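**Wrist camera checks before a shift – what do you write down?**

**bosa_cell**
We are redoing our start-up sheet for the arm cells and I'd like to compare notes. The old sheet just says "camera OK" with a tick box. Last September one cell ran a full morning on a view that had drifted, and the box was ticked. We want a rule two people would apply the same way.

Our cells run the Janus job software, if that matters.

**seamline31**
We dropped the tick box. The operator parks the arm at a fixed pose and saves one still. It gets compared with the reference still for that cell. If an edge has moved more than 9 pixels, the cell stays in manual until someone has looked at the bracket.

**Dimitrov_maint**
Disagree with doing it at one pose. A bracket can look fine parked and sag once the wrist rolls over. We use two poses, and it takes 30 seconds more.

**seamline31**
Fair point on the roll. I'd still keep one pose for the daily check and do the second one weekly. People skip long checks.

**bosa_cell**
What do you park in front of? Ours is mostly pale panels and I'm not sure there is enough in view to compare. 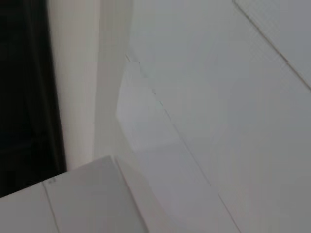 ### Draft wording, version 2

**bosa_cell**
Going by the replies so far:

1. Move to the check pose in manual, reduced speed.
2. Save a still. Don't overwrite the last one.
3. Compare at least two edges with the reference, one near upright and one diagonal.
4. If either is out, tag the cell and log it.

The dark-to-white edge on the left is easy enough to use. The long diagonal seam is fainter and the picture is a bit soft there.

**Dimitrov_maint**
I wouldn't use that seam at all. It has streaks next to it and could be a doubled edge. Two people will pick two different lines. Put up a printed target. Skurkorach do a plain one, or print your own on card.

**seamline31**
A target gets knocked, and then you are measuring the target. The top edge of that white block in the lower left is crisp. Use that, provided the block is fixed down.

**Dimitrov_maint**
Then write "fixed" in the rule, with who checks it. Ours is bolted and on the yearly list.

**bosa_cell**
OK, I'll add a line on that. How long do you keep the stills?

**seamline31**
Last 200 per cell, then the oldest go. Reference stills we keep for good, with the date and the bracket number.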